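4. Buying and furnishing a safehouse

Version 1.3, last revised 28/04/2020

You can own up to five safehouses in Erniter. The houseboat at Wesham Harbour is sold separately and does not use one of the five spots. You need to finish the Grutanach ferry mission before any property comes up for sale.

4.1 Buying

1. Open the map and set the filter to Property.
2. Choose a listing and travel to the sign out front. You can't buy from the map.
3. Hold the action button to see the price. The cheapest flat in Grutanach costs 1,975 credits. The Hourani Street unit costs 2,565 and has a garage.
4. Confirm, then wait for the save icon to clear.

Note: Listings change colour from grey to green once you can afford them.

Caution: Quitting while the save icon is showing can take the credits without adding the property. If this happens, load your last manual save.

4.2 Moving in

1. Enter through the front door. The garage entrance stays locked on your first visit.
2. Go to the bedroom and use the bed to set the property as your spawn point.
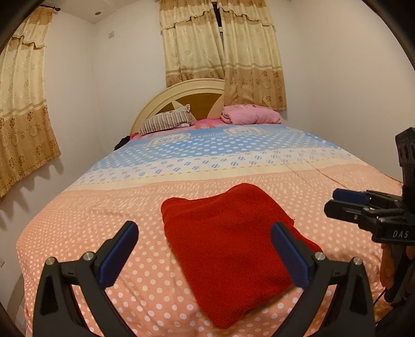 3. Open the wardrobe to move outfits across from your old place. Favourites move on their own.
4. Store any spare weapons in the locker. It holds 500 rounds of each ammo type.

Note: Sleeping moves the clock ahead and clears a wanted level of 2 or lower. At higher levels the bed can't be used.

4.3 Selling

1. Empty the locker and garage. Anything left behind is gone after the sale.
2. Set a different spawn point.
3. Use the phone in the hallway and choose Sell. You get back nearly half of what you paid, and furniture is not counted.

Players on the February build will find Sell under Settings on the pause menu.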